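Chapter 2
Setting Up a Counter

Most home kitchens have one stretch of counter that does nearly all the work. In this chapter you will learn how to arrange it so that dishes, cups and dry food each have a place.

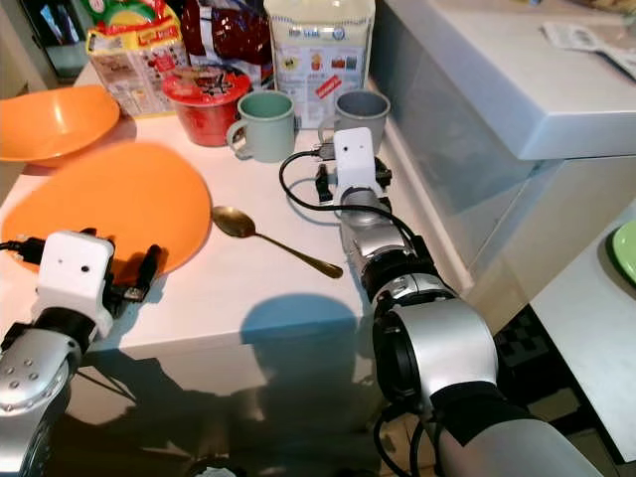
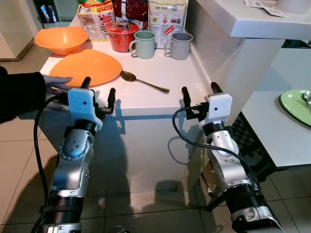
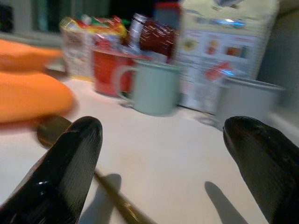
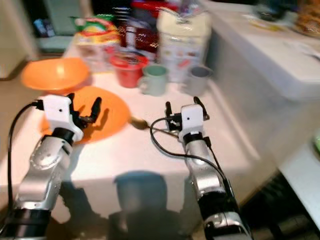
A white counter with mugs toward the back and packaged food behind them.

Begin with depth. The front of the counter is for whatever is in use - a plate, a spoon, a cutting board. Cups belong in the middle row, with the handles turned the same way. Packages go against the back, tallest ones last.

A counter 700 mm deep has room for all three rows. On a shallower one, move the packages to a shelf and keep the other two.

Key terms for this chapter are work zone, reach and back row. Reach is the distance you can cover without leaning. Measure your own before you start Exercise 2, and write it in your notebook with the depth of your counter.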